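Vonau社 空調用フィルター工場 見学記

火曜の午後、Vonau社のTraklow工場を見学した。対象は住宅用プリーツフィルターの製造ラインと、併設の試験室である。案内は製造技術課のEdith Cuadros氏。

ラインは2系統あり、見学時に稼働していたのは第2系統のみ。第1系統は刃の交換で停止していた。ろ材は合成繊維の不織布で、ロールから繰り出した後、金網を裏打ちしてプリーツ機に送られる。折り山の間隔は機種ごとに設定し、切り替えには8分を要するとのこと。枠は耐湿処理した厚紙で、四辺に接着剤を塗布してからろ材を落とし込む。枠とろ材の隙間は風の抜け道になるため、接着剤の塗布量はロットごとに秤量で管理している。

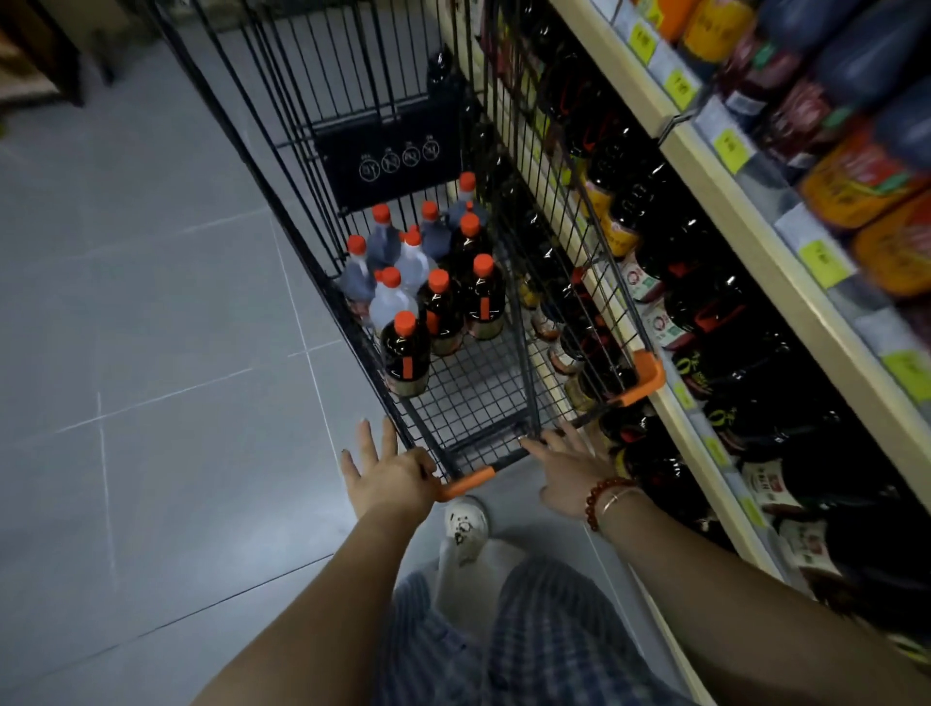 試験室ではGiuliana Grajales氏から圧力損失の測定手順の説明を受けた。ダクトに試料を固定し、風量を段階的に上げて前後の差圧を読む。当日の試料は品番3307、販売名は「Lolla」。初期値は44Paで、社内基準に収まっていた。粉じん負荷後の測定は時間の都合で省略された。

梱包は手作業が残る。完成品を重ねて収縮フィルムで包み、外箱に通気方向の表示があるかを目視で確認する。以前は枠の矢印が薄いという問い合わせが多く、印刷版を改めたという。出荷はRíos倉庫経由で、工場からの直送は行っていない。

質疑では交換時期の目安を尋ねた。回答は、使用環境の差が大きいため期間では示さず、差圧で判断してほしいというもの。家庭用の機器には差圧計のないものが多いと指摘したところ、簡易表示器を検討中とのことだった。発売時期は未定。

配布資料は寸法表と取付要領の2点。寸法表は呼び寸法と実寸法が併記されており、発注時には実寸法の欄を参照する必要がある。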